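## Unit 5: Setting up and looking after the Wurnine tabletop cell

These notes go with the lab session on the Wurnine cell. Read them before you come in. The Drellanis manual covers the same ground in more depth, but it was written for the older platform and some of the part names differ.

### Before power-on

Check the table first. The board must not shift when you push on a front corner with the flat of your hand. If the tape at a corner has lifted, peel it off completely, wipe the spot, and put down a new strip. Do not tape over old tape.

Look along both rails from the front. Nothing should lie across them. Spare cable goes on the carpet in a loose loop, never coiled tight and never under the table.

### Hand-held grippers

1. Inspect the cable where it leaves the gripper. Bend it gently and look for cracks in the jacket.
2. Open and close the fingers by hand. They should meet evenly along their full length.
3. Wipe the marker plate with a dry cloth. Solvent takes the black off the dots, and the tracker then loses the hand.
4. Strap on the gripper so the cable runs back along the forearm. Leave enough slack to reach the far side of the table.
5. Start Fasov and wait for both hands to show as tracked.

If only one hand shows, swap the cables at the hub. When the fault moves with the cable, replace the cable. When it stays with the gripper, log it and take the spare unit.

### Zero and span

Close the fingers fully and press Zero. Open them fully and press Span. Span should read 2000 counts. A low reading usually means lint in the finger slide, so clean the slide and repeat both steps before changing any setting. Error 277 means the two steps were done in the wrong order.

### Trial run with soft items

Use the knit mittens and the plastic tub. Soft items show up slip that a hard block will hide.

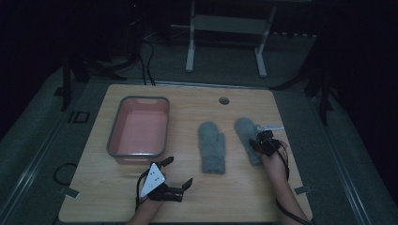
Press down lightly, close the fingers, and lift straight up. If the knit slides out, check the finger pads for wear before you raise the grip force. Do 8 lifts with each hand and write down every drop, including the ones you think were your own fault.

### Routine care

- After each session: wipe finger pads, hang up both grippers, loosen the straps.
- Weekly: check the bracket screws and the cable ties behind the table.
- February and September: full recalibration using the Neves gauge block.

Bring your log sheet to the next lab. The worn pads go in the tray by the sink, labeled with the gripper number.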